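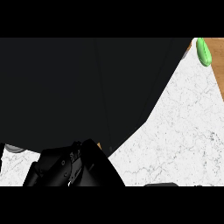 Kostis Short Film Program Records
Data card and README, second release

Summary

The Kostis Short Film Program Records are a structured listing of short films shown at a regional festival of independent and student film held each April in the harbor town of Kostis. The release contains 2260 screening records covering 700 distinct titles. A record describes one showing of one film in one program block, so a film that played in an afternoon block and again in the closing block appears twice.

The records were compiled from printed programs, projection logs and submission forms held by the Prornico Film Archive. Etelka Dobos directed the compilation and remains the contact for corrections.

Contents of the release

screenings.csv – one row per showing
titles.csv – one row per film
venues.csv – one row per auditorium, including rooms no longer in use
corrections.txt – changes made after the first release
README – the present document

All files are plain text in UTF-8. Fields are separated by commas, and text fields are enclosed in double quotation marks. The first row of each table holds the field names.

Fields in screenings.csv

screening_id – a number assigned by the archive. Numbers are not reused when a record is withdrawn.
title_id – links to titles.csv.
venue_id – links to venues.csv.
edition – the festival edition, counted from the first public program.
block – the name of the program block as printed, including misspellings.
start_time – local time on a 24-hour clock. Where a block has one printed start time, every film in the block carries that time.
order_in_block – position of the film within the block. Left empty where the projection log and the printed program disagree.
source – P for printed program, L for projection log, B for both.

Fields in titles.csv

title_id – a number assigned by the archive.
title_original – the title in its original language.
title_english – the English title used in the program, if any.
running_time – in whole minutes, rounded up, as the submission form required.
category – fiction, documentary, animation or other.
student_work – yes, no or unknown.

Names of directors and crew are not part of this release. Many submission forms were signed by people who were minors at the time, and the archive has not been able to reach all of them. Researchers who need credits may consult the printed programs in the Prornico reading room.

Method

Printed programs were transcribed by two people working separately. Their transcriptions were compared line by line, and differences were settled against the paper copy. Projection logs were transcribed once, owing to their condition, and then checked by a second reader.

Titles were matched across editions by hand. Two films with the same title were treated as separate works unless the running time and the submission form both agreed.

Known limitations

The program for one edition survives only as a folded poster – the Ikonen poster, named for the print shop that produced it. The 61 records taken from it have no start time and no order in block.

Late changes are recorded unevenly. Films pulled on the day of a showing were sometimes crossed out in the log and sometimes left standing. Users should treat any record with source P as evidence that a showing was planned. It does not establish that the showing took place.

The category field follows the festival's own labels, which shifted over time. Music videos were entered as "other" in early editions and as fiction later on. The labels have been left as found.

Attendance figures are not included. Counts at the Geviler auditorium were kept by ticket stub, and those at the remaining venues were estimated from the door.

Terms of use

The tables may be copied, altered and shared for any purpose, provided that the Prornico Film Archive is credited. The films themselves are not covered by these terms. Rights in each film remain with its makers, and the archive cannot grant permission to screen or excerpt them.

Suggested credit: Kostis Short Film Program Records, release 2, Prornico Film Archive.

Corrections

Corrections should be sent in writing to Etelka Dobos at the archive, with the screening_id or title_id and a copy of the supporting source. Accepted changes are listed in corrections.txt and applied in the next release.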